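Skallen Table Cover, Black

A plain black cloth for folding, sorting and packing tables. Pale clothes show up well against it, so hems and sleeve corners are easy to find.

Fits Plellier tables up to 227 cm long. Width 147 cm. Machine wash cold, hang to dry.

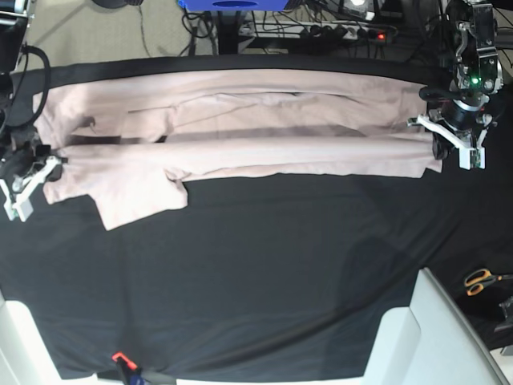 Pale pink garment stretched lengthwise over the black cover.

The cover is not fitted. Lay it over the table and smooth it from the middle outward. Light creases from the packet may stay for a few days – a warm iron takes them out. For a tighter fit, use 2 MacRitchie clips on each short side (sold separately).
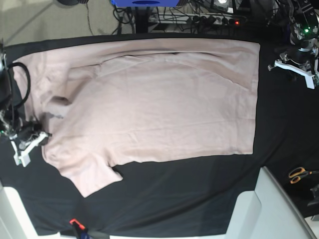 T-shirt laid out sideways on the cover, hem to the right.

Sold singly or in packs of 3. Clothing not included. Orders placed before noon ship the same day from our Clerkov warehouse.

Questions about sizes or bulk orders: ask for Beathag Cairns at the order desk.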